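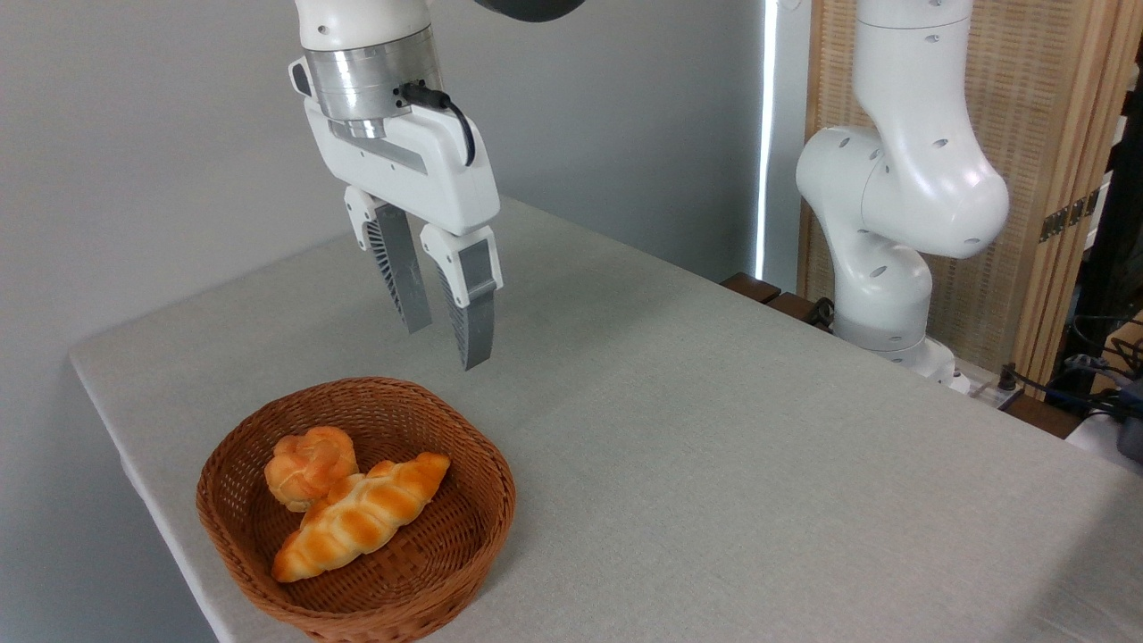 Adaptive sailing for people with multiple sclerosis depends mostly on how the boat is fitted out. The Wasuvis club at Cullano uses a keelboat with 500 pounds of ballast, low enough in the hull that the boat resists capsize with the crew seated. Each of the two seats has a high back, a lap belt and a joystick within reach of either hand. Heat is the other limit, as it can bring on fatigue and blurred vision, so sessions start early and run 44 minutes. Food is served ashore before launch, kept plain and easy to handle with a weak grip: two pieces of bread in a round woven basket will do for a pair.

Transfers take longer than the sailing checks. The Grustero hoist on the pontoon needs 3 trained helpers when the wind is above force 4, and the sling stays under the sailor until the belt is fastened. Steering loads are light in the Phan joystick system, but sheet loads are higher, and sailors with limited arm strength are offered the electric winch. Bookings for the Saturday session close at noon the day before.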